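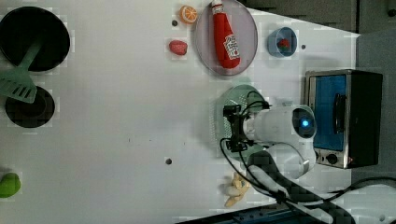 What does the presenter of a television talk show do?

The presenter decides who speaks, for how long and on what terms. Guests supply the opinions, and the presenter keeps the conversation within the time and the rules the programme has set.

Chapter 3
Talk and Argument in the Studio

A talk show looks like ordinary conversation, but very little of it is left to chance. The running order is agreed before the recording, guests are briefed by a researcher, and the presenter works from cards and an earpiece. What viewers remember, though, is often the part that was not on the cards – the interruption, the refusal to answer, the guest who takes off the microphone.

This chapter looks at how such moments come about and how they are handled. Section 1 follows a single edition of Ostell, a late-evening panel show, in which the singer Refugio Serrano and the columnist Jovita Orozco disagreed over a magazine interview. The two guests had been seated side by side at the producer's request. Section 2 deals with editing, and with the question of whether a quarrel may be shortened without changing its meaning.

Key terms are panel, running order, right of reply and cutaway. You should know the difference between a live programme and one recorded "as live" before you go on; if you are unsure, return to Chapter 2.

At the end of the chapter you will write a report of up to 1,000 words on one studio discussion of your own choice. Keep a note of the times at which each speaker begins and stops.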